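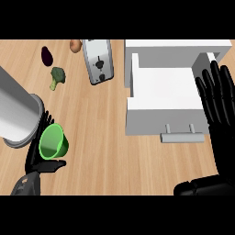 How I Make Overnight Oats That Don't Turn to Glue

October 13, 2018

I ate bad overnight oats for almost two years before I worked out what I was doing wrong. They were thick enough to hang wallpaper with, and I'd stand there at 6:30 in the morning adding splash after splash of milk and wondering why everyone on the internet looked so happy about theirs. So this is my method, which I've been making most weeks since April, and I'm pretty attached to it now!

You'll need a jar with a lid (mine hold 700 mL, and yes, that's big, but you want room to stir), a spoon with a long handle and some space in the fridge.

For one hungry person:

1/2 cup large flake rolled oats
3/4 cup milk, any kind
1/4 cup plain yogurt
1 tablespoon chia seeds
1 small apple, grated
A pinch of salt
A good shake of cinnamon
Maple syrup or honey, if you like it sweet

Step 1. Toast the oats. I know, I know, the whole point is that you don't cook anything. But five minutes in a dry pan over medium heat makes them taste like a cookie, and they keep a bit of chew overnight. Stir them around the whole time and take them off when they smell nutty. Tip them onto a plate to cool right away or they'll keep going in the hot pan and you'll get bitter bits. I do a big batch and keep it in a tin, so really this is a once-every-couple-of-weeks job.

Step 2. Put the milk, yogurt, salt and cinnamon in the jar first and give it a stir. Wet stuff goes in before dry stuff. I used to do it the other way around and there was always a dusty little pocket of oats stuck in the bottom corner – drove me crazy.

Step 3. Add the chia and stir again. Then walk away for ten minutes. Feed the cat, pack your lunch, whatever. Come back and stir it once more, because chia loves to clump and this is your only chance to break it up.

Step 4. Add the cooled oats and the grated apple. I leave the peel on. Squeeze the apple in your fist over the sink first if it's a really juicy one (a McIntosh will flood the jar, a Granny Smith is usually fine).

Step 5. Lid on, into the fridge, at least six hours. In the morning, stir it and taste it before you add any sweetener. With the apple in there I usually skip the syrup altogether, unless I've had a rotten sleep and feel I've earned it.

A few things people have asked me

Can I use quick oats? You can, but cut the milk down to a bit more than half a cup and eat it the next day. By day two it's baby food. Steel cut oats go the other way and stay pretty hard, so I save those for a hot pot of porridge.

What about protein powder? Stir a scoop into the milk at Step 2 and add an extra 1/4 cup of milk. Vanilla works. I tried chocolate with the apple and it was not my favourite breakfast ever.

Can I heat it up? Sure. A minute in the microwave with the lid off, then stir, then another thirty seconds. It gets looser as it warms, so don't add more milk until you've had a look.

How long does it keep? I make three jars at a time and eat the last one on the third morning. The apple goes a bit brown but the flavour is fine. If you want to go longer than that, leave the fruit out and add it when you eat.

Other combinations I keep coming back to

Frozen blueberries and lemon zest. Put the berries in still frozen and they'll turn the whole thing purple by morning.

Mashed banana, peanut butter and a few chopped dates. Very filling! Use half a banana, not a whole one, or it takes over.

Grated carrot, raisins, walnuts and a bit of nutmeg, so basically carrot cake. Add the walnuts in the morning so they stay crunchy.

Next on my list is a pumpkin one, and I've got half a can left over from the weekend's muffins to play with. I'll post the amounts once I've got the spices right – the first try had way too much clove.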